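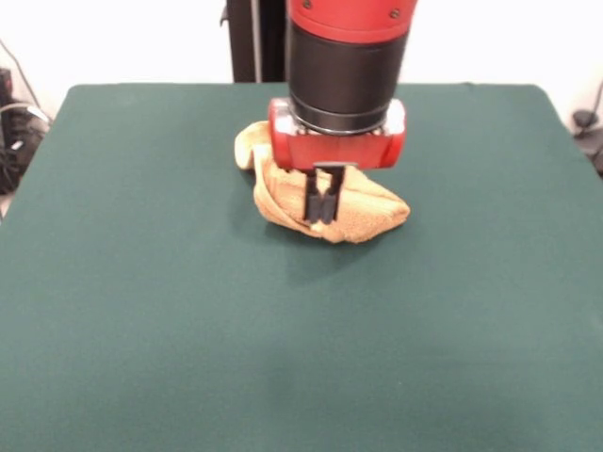 A red and black robot arm over a table covered in dark green felt.

The Return Most Small Firms Forget

Last updated: June

The income tax return has a season of its own, with advertising and late hours at the post office. The business personal property return has none of these. In Trarthorpe it is a form of 3 pages, sent by the county assessor to every registered business, and a considerable share of them come back incomplete or do not come back at all.

The tax is a local one. It falls on the movable property a business uses to earn its income: desks, ovens, lathes, computers, display cases. Land and buildings are assessed separately, and vehicles licensed for the road are in most instances left out. The owner lists each item, the year it was acquired and what it cost. The assessor then applies a schedule that reduces the cost according to age, and the result becomes the assessed value.

Concetta Rinaldi has prepared these returns for local clients for most of her career, first at the accounting office of Jekasov and now in her own practice. She regards the form as simple and the records behind it as the difficulty. "People keep the receipt for the thing they bought last year," she said. "They do not keep the receipt for the thing they bought with the business."

That second category causes much of the trouble. When a shop is sold as a going concern, the price usually covers the lease, the name, the stock and the fixtures together. Unless the sale agreement divides the sum, the new owner has no cost to report for any single item. Some owners copy the previous owner's list. Others enter a figure they consider fair. Neither practice is forbidden in Trarthorpe, but both invite a letter.

Stojanovska, a bakery and catering business on the north side of town, received such a letter on a Saturday. Its return had carried forward 86 items from the prior owner, among them two mixers that had been scrapped and a refrigerated case that belonged to the landlord. The assessor's office asked for proof of ownership and disposal. The business was able to supply a hauler's receipt for the mixers and a copy of the lease for the case, and the assessment was lowered. It had been paying tax on all three.

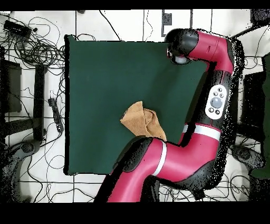
Supplies are a separate matter, and the instructions treat them briefly. An item that is used up or worn out in the ordinary course of work is generally reported as a single total, while equipment is listed line by line with its year and cost. A piece of soft cloth like the crumpled tan one on the green square would ordinarily belong in the supplies total, together with tape, cleaning products and paper. Small tools fall somewhere between the two. The county allows any item costing less than $200 to be grouped with supplies, provided the owner applies the same rule every year.

Leased equipment is the other frequent source of error. A copier or a coffee machine may sit in an office for years without belonging to the business that uses it. The form provides a schedule on which the name and address of the lessor are to be entered. Leaving that schedule blank can result in the item being assessed twice, once to each party — and the lessor, in many agreements, is entitled to pass its share of the tax along. Ms. Rinaldi advises clients to read the tax clause of a lease before signing it.

Penalties for a missing return are modest at first. If no return is filed, the assessor prepares an estimate from comparable businesses and adds a charge. The estimate is often higher than a complete return would have produced. Givotlow, a framing shop with one employee, let two years of estimates stand before filing an appeal. The owner brought dated invoices to the hearing and the value was corrected for the current year, with a reduction in tax of $400. The earlier year could not be reopened, as the appeal period had passed.

An appeal in Trarthorpe begins with a written request stating the value the owner believes to be correct and the grounds for it. Invoices, photographs, disposal receipts and the depreciation schedule from the federal return are all accepted. The federal schedule should be used with some care. An asset that has been fully written off for income tax purposes may still have value on the county's schedule, and it remains reportable for as long as the business owns it.

Owners who have closed or moved should also write to the assessor, giving the date on which operations ceased and stating what became of the equipment. Without such notice the account stays open and the estimates continue to arrive at the old address.

Related items
When a Home Office Becomes Business Property
Reading the Tax Clause in an Equipment Lease
Sales Tax Permits for Seasonal Sellers
What to Bring to an Assessment Hearing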